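### 3.2 The cup, the disc, and the white table

We should say something about the objects themselves before we turn to what people told us about them, because we have found that readers of earlier studies on shared tables (our own Nelinholm report included, we are sorry to say) often come away knowing a great deal about the answers and very little about the things that were asked about. A cup sounds like a simple enough word until a dozen people start talking about cups, and then one of them has a heavy mug in mind and another is thinking of the thin little thing that comes off a stack beside the water cooler. The same goes for a coaster, a mat, a pad, or whatever a family happens to call it.

For the work in this section we settled on a small disposable cup of blue plastic, tapered so that it is wider at the rim than at the base, and a flat round disc with a speckled gray surface. Both are shown in Figure 3, on the white tabletop that served as the setting throughout. We were fond of the blue cup from the start. Its walls let some light through, so the inside looks paler than the lower body, and it stands out well on white. The disc is a quieter thing altogether, and we wanted it that way.

**Figure 3.** The blue cup upright on the table, with the gray disc lying to its right.
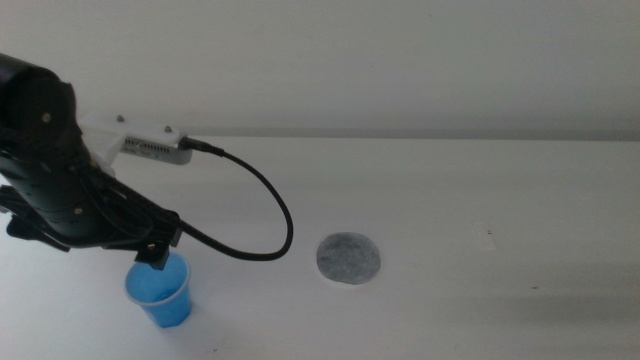
Our wording went through several drafts. In the first one we called the disc a coaster, and we soon saw that this gave the whole game away: once people had been told that something was a coaster, they felt a little guilty about leaving a cup anywhere else, and a few of them said so. We went back and wrote "the disc" all the way through the form, and "the cup" for the cup, and left it to each person to decide what the two had to do with one another. Forms went out to 200 people in Skavell and 104 came back filled in, a better return than we had dared to hope for, with a good many of them carrying extra remarks up the sides of the page.

The main question was a plain one. We asked where the cup ought to go if someone were tidying the table before a small gathering, and why. Most people gave a place readily and then spent far longer on the why than we had left room for. Some wanted the cup on the disc, of course. Others wanted the two of them side by side near the middle, where a guest could reach both without leaning, and a smaller group (whom we came to enjoy very much) wanted the disc put away in a drawer altogether on the grounds that a throwaway cup did not need looking after. One form held nearly 200 words on this point alone, in very neat handwriting, and touched on a grandmother's sideboard, a ruined varnish, and the right way to lift a tray.

We had also asked about the background, without expecting much to come of it. The table in our setting meets a plain wall, off-white and smooth to look at, slightly brighter in one part and grayer where it comes down toward the tabletop, with a few tiny blemishes and otherwise no markings on it (Figure 4). We had chosen such a setting so that nothing in it would pull the answers one way or another. In our earlier Nelinholm work the table had stood under a window, and people kept telling us they would put the cup on the sill, a perfectly sensible answer that did us no good at all. White on white seemed safe by comparison, and for the most part it was, although it did bring in some opinions about cleaning that we had not asked for and were glad to have.

**Figure 4.** The plain off-white wall behind the table.

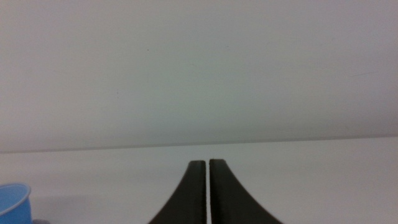

One respondent objected that a white table asks for more care than a dark one, since every ring shows, and that we had therefore tipped people toward the disc whether we meant to or not. We think this is a fair remark and have kept it in mind in reading the answers. It may well be that a darker surface would have sent more of the cups off on their own. We did not try one in Skavell, and the Boyer round, planned for October, will keep the white table so that the two places can be compared.

There remains the matter of how we sorted the written reasons. We read every form aloud to each other, slowly and over a fair amount of coffee, and put each reason under protecting the table, ease of reach, or simple looks. Where a person gave more than one, we used whichever came first on the page. Two forms could not be placed under any heading by this method. Both are kept in the totals for cup position and left out of the totals for reasons, and the same rule is followed in Section 3.3, where the disc is taken away and the question is asked again with the cup alone.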